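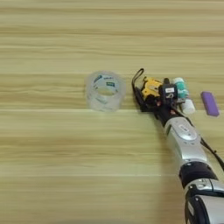 The last time Suqin Luo moved, she got rid of 260 books and kept a waffle iron that hasn't worked since college. She'd like it understood that she has no regrets on either count, although she has since bought back eleven of the books.

Moving makes fools of sensible people. I've watched a tax attorney pay by the pound to ship a bag of potting soil across 3 states. I've watched my own hands wrap a half-empty bottle of soy sauce in a good sweater. For the past couple of years I've been asking people what they take with them, what they leave at the curb, and what they end up driving back for after dark, and the answers don't add up to a system.

Suqin's latest move was nine blocks. You might think nine blocks would be easier than nine hundred miles, and you'd be wrong in an instructive way. With a long move there's a truck and a deadline. With a short one you tell yourself you'll just carry a few things over every evening, and then it's May and you're still walking down the avenue with a floor lamp, greeting your former neighbors.

"I lived in both places for seven weeks," she told me. "I didn't have a fork in either one."

The professionals take a dimmer view. Jianguo Yu ran a two-truck moving outfit called Cluvport until his knees retired him, and he sorts all customers into the packed and the "almost packed." The almost packed meet you at the door with coffee. They're lovely people. Behind them is a kitchen in which every single cabinet is full.

"They say, it's only the kitchen," Jianguo said. He looked out the window for a while. "The kitchen is the apartment."

He charged the almost packed by the hour and has a nice boat.

What interests him now, with time to think about it, is the final box. Every household has one. It gets filled in the last twenty minutes by someone who has stopped making decisions, and it holds a remote, a candle, some batteries of unknown condition, a single mitten and the lease. He used to be able to spot it by the label, which said MISC, or on one occasion HELP. His own final box, from 1998, is in the garage. He hasn't opened it and doesn't see why he should start. 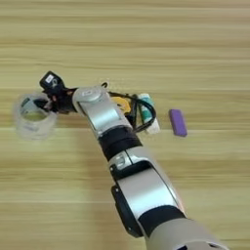

Then there's the matter of the table. Ask people which piece of furniture decided where everything else went and most of them will name a table, usually one bought for a room they no longer have. Dehua Jin and Rongrong Xiao have hauled theirs through four apartments and had a door taken off for it twice. It isn't an heirloom. It's a plain tabletop in pale wood, the light beige and tan kind with the grain running in long stripes from one side to the other, and you could find its cousin in any showroom in the country. Rongrong wanted to sell it the third time. Dehua measured it again and went quiet, and she let it go.

They eat on the couch, by the way. They've always eaten on the couch.

I used to think attachments like that were sentimental, but I've come around to the view that they're mostly arithmetic. You've already paid to move the thing. Leaving it behind now would mean you shouldn't have moved it last time, and so on back to the beginning, until you're forced to admit that you've spent close to the price of a used car transporting a foosball set. It's cheaper to keep going.

There are people who escape. Yutong Shi left Chicago with 2 suitcases and a cat named Mushi, having sold or given away the rest over one long weekend. I expected her to be smug about it, and she was, for a good quarter of an hour. Then she showed me the new place. It had a couch, a better couch, a bread maker, and a standing desk with a plant on it.

"It grows back," she said.

She's been there a year and a half. The lease is up soon, and she'd gotten as far as saving a few liquor store boxes, which the cat was using. I asked what she planned to put in them. She said the bread maker, probably, and then she went to see if she still had the lid.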